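Household Organization, Unit 3: Sorting Small Containers
Instructor: Anneliese Dreßler

Small lidded containers collect on dressers, shelves and bathroom counters. This unit treats them as a single category. Students bring the containers together in one open cardboard box and set it on a covered table, with space left beside it for sorting. A tablecloth protects both the surface and any lids with a polished finish.

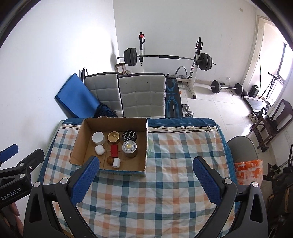 What should be done with a tin or jar that has no current use?
It should be set aside until the whole box has been sorted, then either given a labeled purpose or placed with the items to be donated.

Round tins and jars are grouped by diameter before they are grouped by material. Wide, flat-lidded pieces may be stacked; rounded or egg-shaped pieces are stored singly in a shallow tray. Tall, narrow items go along the wall of the drawer so that they remain upright.

Written work for this unit is limited to 400 words and is due Monday, December 16, 2024. Submit 2 copies to Nele Kohlhase.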